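7월 17일 일요일

밤 산책을 시작한 지 어느새 두 계절이 지났다. 원래는 4월에 이사 오고 나서 동네 길을 익히려고 나간 거였는데, 지금은 저녁 먹고 설거지까지 끝내면 발이 저절로 현관으로 간다(남편은 내가 강아지 같다고 한다. 목줄만 없지 뭐).

코스는 늘 비슷하다. 집 앞 언덕을 내려가서 빵집 Bretetano를 지나고, 개천을 따라 걷다가 초등학교 담장에서 돌아온다. Bretetano는 여덟 시면 문을 닫는데, 딱 그 직전에 지나가면 남은 치아바타를 싸게 판다. 이걸 알고부터 출발 시간이 슬금슬금 빨라졌다. 산책인지 빵 사냥인지 모르겠다!

처음엔 이어폰을 끼고 다녔다. 팟캐스트도 듣고 오디오북도 듣고. 그런데 지난달에 이어폰 한쪽을 잃어버린 뒤로는 그냥 걷는다. 새로 사야지 사야지 하면서 안 사고 있는데, 생각보다 심심하지 않다. 개구리 소리가 그렇게 큰 줄 몰랐고, 3층 어느 집에서 매일 같은 피아노 곡을 연습하는 것도 처음 알았다. 중간에 꼭 같은 데서 틀린다. 나도 어릴 때 체르니를 그렇게 쳤던 터라 속으로 응원하게 된다. 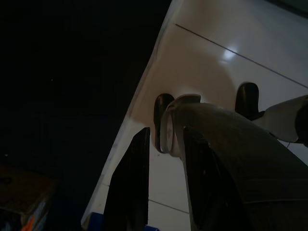
그리고 걷다 보면 낮에 붙들고 있던 생각이 좀 느슨해진다. 지난주에는 회사에서 Layug 건으로 메일을 쓰다가 문장 하나가 도무지 안 풀려서 그대로 덮고 퇴근했는데, 개천 다리를 건너다가 갑자기 그 문장이 통째로 떠올랐다. 휴대폰 메모장에 급하게 적느라 다리 한가운데 서 있었더니 뒤에서 자전거가 따르릉. 죄송합니다, 하고 비켜섰다.

신발 얘기도 해야겠다. 나는 한동안 낡은 단화를 신고 다녔고, 당연히 뒤꿈치가 까졌다. 결국 운동화를 샀는데 반 치수 크게 사서 두꺼운 양말을 신으니 딱 좋다. 색은 회색. 밤에 걷는 사람은 밝은색을 신으라던데 때 타는 게 싫어서 고집을 부렸다. 대신 가방에 반사 고리를 하나 달았다.

요즘은 비가 문제다. 장마철이라 저녁마다 창밖을 내다보며 눈치 게임을 한다. 어제는 괜찮겠지 하고 나갔다가 학교 담장 앞에서 쏟아지는 바람에 편의점 처마 밑에서 12분을 서 있었다. 우산을 살까 하다가 집에 있는 비닐우산들이 생각나서 참고, 그 대신 바나나우유를 하나 사서 마셨다. 빗소리 들으면서 마시니까 꽤 맛있었다.

다음 주에는 코스를 조금 바꿔서 개천 반대편으로도 가 볼 생각이다. 그쪽에 Gastdale이라는 작은 책방이 생겼다는데 늦게까지 하는지는 아직 모른다. 혹시 가 보신 분 있으면 댓글로 영업시간 좀 알려 주세요~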